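Storage room check, Irnodby building, Sat 6 December
Checked by: Tarık Sezer
Read and commented by: Nazmiye Güler

I use the same list as in March. OK means no action. Where I write a comment, please read it before you sign.

## Floor and door

- [x] Door opens fully, nothing stands behind it
- [x] Floor dry
- [ ] Walkway free. *Comment: two boxes from Horobets were in the way. I moved them to the lower shelf, but they need a real place.*
- [x] Light switch works

## Shelves

- [x] Shelves fixed to the wall
- [x] Heavy things on the lower levels
- [ ] Labels can be read. *Comment: shelf 6 has no label, shelf 9 has an old one from Unorgate. I will print new ones.*

## Plastic bags and covered items

- [x] No loose bags on the floor
- [ ] Bags closed and marked with content. *Comment: not everywhere. Some things are wrapped but there is no paper on them, so a person must open the bag to know.*
- [x] No bags near the heater

About the wrapping I want to say a little more. Thin bags are fine against dust, but they tear easily and they slide when they are put on top of each other. If something has a rim or a corner, please fold the bag under it and do not pull it tight.
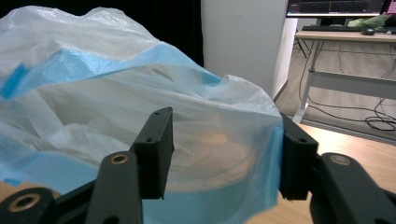
Also, do not put wet things in a bag. In March we had a bad smell on shelf 9 and it took a long time to find where it came from. Let the basins and buckets dry first with the open side down, then wrap them.

*N.G.: I agree. Can we write this on the door also? People do not read the list.*

*T.S.: Yes, I will do it together with the labels.*

## Cleaning products

- [x] Caps closed
- [x] Original bottles only
- [ ] Safety sheets in the folder. *Comment: the sheet for the Clelska floor cleaner is missing - I asked for a new copy.*

## Fire safety

- [x] Extinguisher in place, seal not broken
- [x] Nothing hangs in front of it
- [x] Exit sign is lit

Result: can be used, four points open. Nazmiye, please sign when the walkway is solved.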